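3.2 Processor installation and socket handling

The refurbishment line accepts desktop and workstation units whose boards have failed an initial power test or have been returned with an unspecified memory fault. Of the 528 units logged under the Alia intake scheme, most needed no new board. The faults were traced to the memory modules, to the coin cell, or to the contact between processor and socket. The last group is the subject of this section, as it accounts for the largest share of handling time and for nearly all of the damage introduced during rework.

Boards were left in their chassis throughout. Removing a board adds a set of screws, several cable connections and a standoff check to each job, and in an earlier trial (Section 2.4) this doubled the bench time without lowering the fault rate. Working inside the chassis has its own cost. The side wall and rear panel limit the directions from which the socket can be approached, and the memory slots beside the socket leave little clearance for anything wider than the processor itself.

The procedure was fixed as follows. The unit is laid flat with the board facing up and is disconnected from all power. The retention lever is released and the load plate is raised fully, so that it stands clear of the socket. Any processor already present is lifted straight up and placed in a tray with its contacts protected. The pin field is then inspected under angled light for bent pins, lint and thermal compound. Compound on the pins was treated as grounds for rejecting the board, and no cleaning was attempted.

The replacement processor is held by two opposite edges, with the metal lid facing up. It is brought level over the socket, the corner mark and edge notches are matched, and it is lowered without sliding. Sideways movement after first contact was the most frequent cause of bent pins in our records. The load plate is closed only when the processor sits flat with no visible tilt. Closing force was not measured.

Memory modules were handled separately. A Todby board was fitted with one known good module in the outermost slot for the first start, and further modules were added one at a time after a successful memory test. Gosling boards used a different slot order and are reported in Table 4. The slot latches were opened before the processor was placed, to avoid pressing on the board afterward while the load plate was still raised.

Figure 3 shows the socket area with the load plate up and the processor near the socket, along with the memory slots on either side. The proximity of the slots to the socket is typical of the boards in this group.

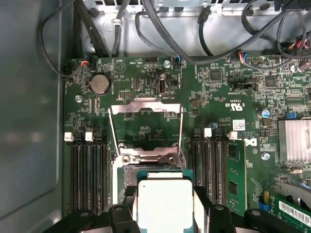 Clarulon Repair Study Group

Figure 3. Processor and open socket on a board mounted in its chassis. The load plate is upright. A memory module is installed in the outermost slot of the right bank, and the coin cell is in its holder at upper left.

Results for the socket group are given for 80 boards. Of these, 51 started normally after the processor was reseated or replaced and needed no other work. The remaining boards were passed on for memory tests or set aside. Median handling time fell between the first and last batches, although the same bench and tools were used in both, and we attribute the change to practice.

Two limits should be noted. First, lighting strongly affects the pin inspection. The processor lid and the bare metal of the chassis both reflect overhead lamps, and a reflection can hide a lifted pin from one viewing angle. Each socket was therefore inspected from two directions, beginning with the March batch. Second, the start test does not exclude intermittent contact. A board that starts once may still fail after warming up, and only a subset was held for the extended run described in Section 3.4.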